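Última actualización: octubre

3. La hoja de trabajo: trazado y utilidad real

La guía de prácticas de Wumeck da por hecho que basta con extender una hoja blanca grande sobre la mesa y dibujar en ella un rectángulo a rotulador para tener una referencia «suficiente». Nuestro grupo no lo tenía tan claro, y después del trimestre lo tiene todavía menos.

El primer problema es el trazo. Un rotulador a pulso da líneas de grosor desigual, y el borde de la línea es justo lo que se supone que hay que medir. Silvia Baláž propuso tomar siempre el canto interior. Lo hicimos así, aunque en las anotaciones de las primeras tardes no consta qué canto se usó, de modo que esos datos habría que descartarlos. En la tabla final siguen incluidos — yo voté en contra.

El segundo es la forma. La guía habla de un rectángulo y calcula la superficie como si lo fuera.
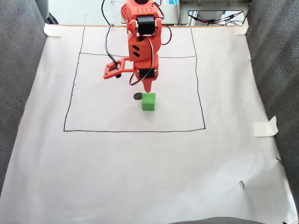
Figura 2. Hoja con el contorno dibujado a mano y el cubo verde. El lado izquierdo se abre ligeramente hacia abajo.

Con un lado inclinado, multiplicar ancho por alto es optimista. El ancho cambia según la altura a la que se apoye la regla, y una posición anotada «desde la izquierda» significa cosas distintas arriba y abajo. Las marquitas del borde izquierdo ayudan a repetir una altura, pero no corrigen la inclinación. La línea horizontal de la parte superior nos pareció mejor referencia, y desde ella medimos todo lo posterior.

Sigrun Hellström defiende que para colocar un cubo pequeño el error no importa. Puede ser. En la memoria de Citwood, que se cita en clase como modelo, tampoco se discute, y se presentan 600 posiciones sin una sola línea sobre cómo se trazó la hoja. Nosotros anotamos 164 y no me atrevería a sacar de ellas una conclusión sobre precisión.

Para la segunda entrega pedimos una plantilla impresa. Sigue pendiente.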